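Ticket 283 – Echo and sound leak in curved lecture room, Sarnthorpe campus building
Status: open, waiting on contractor

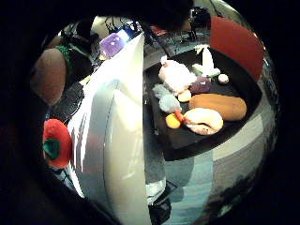
Opened by: building services desk
Building: Udo Wing, level 1
Priority: medium

Problem as reported

Teaching staff report that speech is hard to follow in the back rows of the round lecture room. The person at the lectern can be heard clearly in the first rows, but from row 9 and higher there is a late second sound, like a repeat. Staff in the corridor on the north side also say they can hear the lecture through the wall when the door is closed. The room has been in use since April and the complaint came already in the first weeks.

Background for the contractor

The room is round on the outside and almost round on the inside. It has 259 fixed seats on a raked floor. The architect's drawing shows absorbing panels on the full rear wall, from the top of the seat backs up to the ceiling line. The panels are the Plasia type with fabric face, fixed on timber battens with a gap of 19 mm behind. The ceiling is plasterboard, painted, with a ring of lights in the middle.

Log

Entry 1
Went to the room before the first class. Clapped hands from the lectern position and listened from several seats. The repeat is clear in the centre of the back rows and much weaker at the sides. I think the curved wall is sending the sound back to one area, but I am not an acoustics person so please take this as an observation only.

Entry 2
Compared the rear wall with the drawing. The drawing has panels on the whole wall. On site there are 13 panels missing, all in the middle part behind the projection booth window. The wall there is bare painted plasterboard. The battens are in place. I found no note in the handover folder about this change.

Entry 3
Wrote to Rajput Interiors, who did the fit-out. They answered the same day. The missing panels were left out because the size of the booth window was changed late, and the panels had to be cut again at the factory. They believed that the new ones were delivered and fixed after handover. We have no delivery paper for them. Asked stores to check also.

Entry 4
Stores has nothing with this label. Asked Rajput Interiors to check their own warehouse.

Entry 5
Looked at the sound leak to the corridor as a separate matter. Removed two ceiling tiles in the corridor, with permission. The partition stops under the slab and the space at the top is packed with mineral wool, but there is no sealant on the corridor side for a length of over 2 metres, where the duct goes through. Light from the room is visible next to the duct. The drawing asks for sealant on both sides and a collar at the duct. Put the tiles back.

Entry 6
Door checked. The drop seal at the bottom touches the floor on the hinge side only. Adjusted the screw by one full turn and the seal now touches along the whole width. The door closes a little slower than before but it latches. Corridor staff say it is better – the voice is still there, but they cannot follow the words now.

Entry 7
Rajput Interiors found the panels. They were stored under the job number of another project. The fabric is the correct colour but two panels have a damaged corner and must be made again. They offer to fix the good ones first. I have asked them to wait and do all in one visit, as the scaffold must stand on the raked floor and we lose the room for the full day each time.

Entry 8
Timetable office can free the room on a Wednesday. Passed this to Rajput Interiors and asked for written confirmation, including the duct collar and the sealant in the same visit.

Still to do

Confirmation of the date from Rajput Interiors
Method statement for the scaffold on the raked floor
Correct the as-built drawing for the booth window
Repeat the clap test from the same seats after the panels are fixed
Check the door seal again after one month

Temporary advice given to staff

Please use the lectern microphone at a lower level and ask smaller groups to sit in the front half or at the sides. Please do not hang curtains or posters on the bare battens, the fixings must stay free.

Ticket stays open until the second test is done.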